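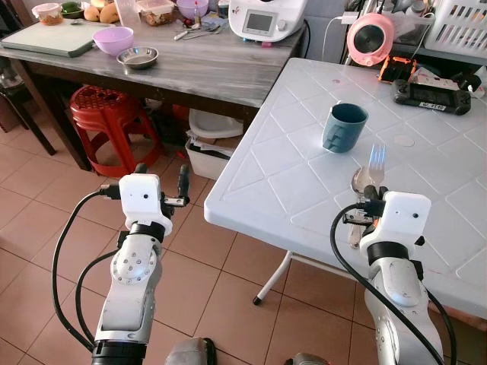

I have never trusted people who tell you to own one fork. You know the advice. Keep one plate, one bowl, one cup, one fork and one spoon per person, box up the rest, and your sink will never be full again. Giuliana Salazar sent me a long article about it in November, and I held out for weeks before I gave in and tried it.

So into a box went everything else. I counted as I packed, mostly out of spite: 131 pieces of flatware for a household of two. Okay, that was a bad number. I'll give the article that much.

What I don't buy is the rest of it. The author claims a matched set weighs on you and that you should pick the one fork that "feels right in the hand." I went through the drawer twice. Some are Mellora, a few are Sirton from my aunt, and the rest have no name on them at all. They all felt like forks. I picked one with four tines and moved on with my evening. 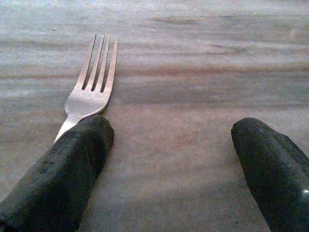

The fork. Four tines, no special feelings.

First week: fine, mostly. I washed it right after eating, as instructed, and the sink stayed clear. Then Walter Nina came over for noodles and I had to go dig in the box, which was taped shut, in the closet, under the winter blankets. The article says guests are "an occasion to borrow." From whom? I'm not knocking on Consuelo Cuervo's door at eight at night for a spoon.

The cup part went better than I expected. I'm down to a single dark teal one, and it gets used for coffee, water and once for soup. I do miss having a clean one waiting in the morning - rinsing out last night's tea before I'm awake is not my idea of a simpler life. 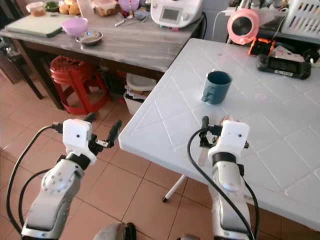

And the folding table, which I was sure would be clear by now, still collects things along the back. Cutting down on forks did nothing for that. The article promised the habit would "spread outward from the kitchen," and I'm still waiting. If anything I put more stuff down there, knowing there are fewer dishes in the way.

My plan for now is to open the box and take out enough for four people. The other pieces can stay taped up until spring, and if I haven't gone looking for them, Jhosep Yupanqui says he'll take the lot for his first apartment. He wants the box too.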